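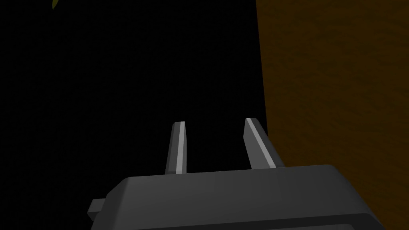
Simulation Cell Checklist – Gripper and Workspace Rules
Flistden site, room model 2102. Completed 26 August 2026. Applies to all two-arm setups run under the Weerakoon house rules, simulated or physical. Simulated cells are held to the same clearance rules as the floor, and a pass in simulation does not replace a floor check. Item 1 is clearance at the jaws. With the fingers open and nothing between them, the inner gripping edges should read clearly from the wrist view, and they do – the pale strips on both fingers stand out well against the dark. The brown wood-like surface on the right is close to the gripper, and the base of the right finger overlaps its edge in this view. Distance can't be judged from one view, so take it from the model.

1. Jaw and wrist clearance
1.1 Jaws open and empty before start: OK
1.2 Inner finger edges readable from wrist view: OK
1.3 Clearance to nearest fixed surface logged from model: OPEN
Comment: Rule is 300 mm at rest. Log the value for each arm separately. Do not copy the left value to the right.
1.4 Wrist view lighting sufficient for review: NOT OK
Comment: The background is black over most of the left side of the view. Reviewers can't tell open space from an unlit surface. Raise the light level and run the check again.

2. Speed and force limits
2.1 Approach speed capped at 400 mm/s: OK
2.2 Cap applied to both arms: OK
2.3 Grip force limit set in the config file, not in the task script: NOT OK
Comment: Set in both places. The Kundstead config should be the only source. Remove the script value.
2.4 Stop command tested on each arm alone, then on both: OK

3. Workspace and objects
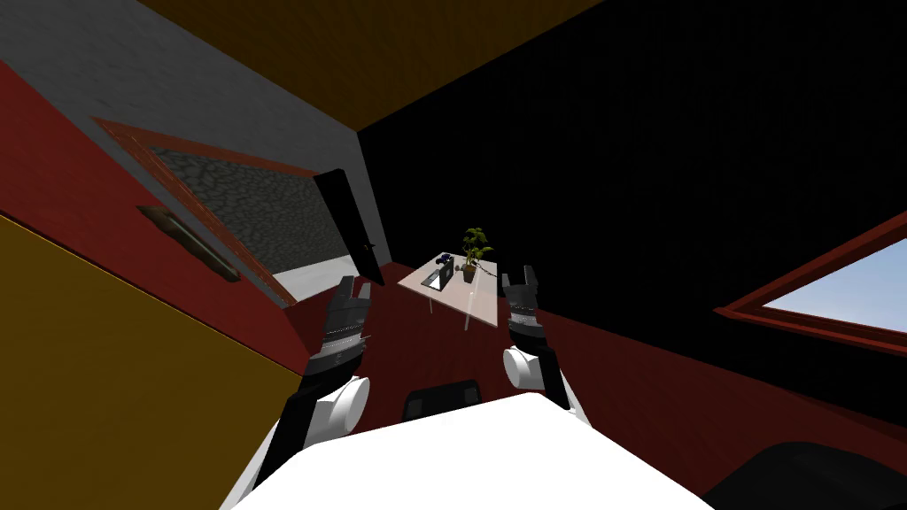

Shared reach is the area where either arm can go without asking the other for the space. It has to be marked in the task plan before any run that uses both arms. The table falls between the two grippers in the robot's forward view, so the whole tabletop gets treated as shared until the plan says otherwise. The potted plant is on the right portion and should be assigned to one arm. The small dark object to its left and the flat black item near the front edge need names in the object list.

3.1 Shared area marked in task plan: NOT OK
3.2 Every object on the work surface listed by name: NOT OK
Comment: List uses "item A" and "item B". Use names a new operator would understand.
3.3 Thin or see-through parts have collision shapes: OPEN
Comment: Check the table legs. They are pale and partly transparent, and a depth check may miss them.
3.4 Door state written in the start conditions: OPEN
Comment: The door is open in this view. Write down "open" or "closed" for every run. A door that swings into the arm path is a stop condition under the house rules.
3.5 Furniture near the base included in the keep-out zone: OPEN
Comment: Include the dark curved shape under the table and the large rounded one at lower right.

4. Viewpoint and records
4.1 Forward view level within 8 degrees: NOT OK
Comment: Strong tilt. Fine for the arms, poor for anyone reading the record later. Correct the view or note the angle in the log.
4.2 Both grippers visible in forward view: OK
4.3 Run log saved with config version: OK
4.4 Catis export opens without errors: OK

Result: HOLD. No two-arm runs until 1.4, 2.3, 3.1, 3.2 and 4.1 are closed. Single-arm runs may go ahead at the capped speed – right arm only after 1.3 is logged. Open items are to be answered on this same form. Do not start a new one.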